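Clearing the Big Table Before Supper

If your house is anything like ours, the big table is where everything lands. Books, magazines, the mug from this morning (and sometimes the one from last night), a present that still needs a card - it all piles up so quietly that you only notice when you're standing there with the plates!

My neighbor Necati Kozan got me into the habit of clearing it in rounds, and I've stuck with it ever since.

1. Drinks first
Mugs and bottles go before any paper does, because one bumped elbow can ruin a good book. Tip what's left down the sink, rinse, and put the caps back on the bottles you're saving. Leave the coasters out, you'll only want them again later.

2. Then the paper
Make 4 piles: read, keep, pass along and recycle. Booklets and brochures are the sneaky ones, and I'm a terrible one for holding on to them "just in case," so now anything I haven't opened by the end of June goes.

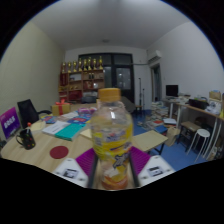
3. Gifts and packages
Find these a shelf of their own, well away from the food. A ribbon bow flattens so easily under a stack of magazines, and it never does puff up quite the same.

4. Wipe with the grain
Wring your cloth out well and go along the wood, end to end, then follow with a dry towel. I like to lift the coasters and do under them too - you'd be surprised how many rings hide there. Push the chairs in and go call everybody to eat.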